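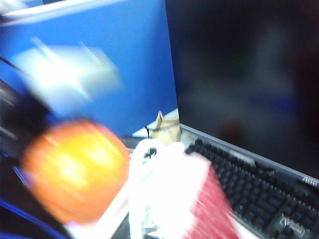 Wrist camera, desk setup, motion blur on the paper bag and the red object.

Ticket 122 - Blur filter drops too many wrist frames
Opened by: Wafula Khaemba
Project: Cumden
Status: open

The sharpness score is taken over the full image. The keyboard keys push it up, so frames like this one pass while the objects are smeared. Raising the threshold to 10 then threw out good frames from the Osby runs.

Oct 23, 2026 - Switched to scoring the lower center only. Up to nine episodes changed label. Policy not retrained yet - waiting on the Sindberg split.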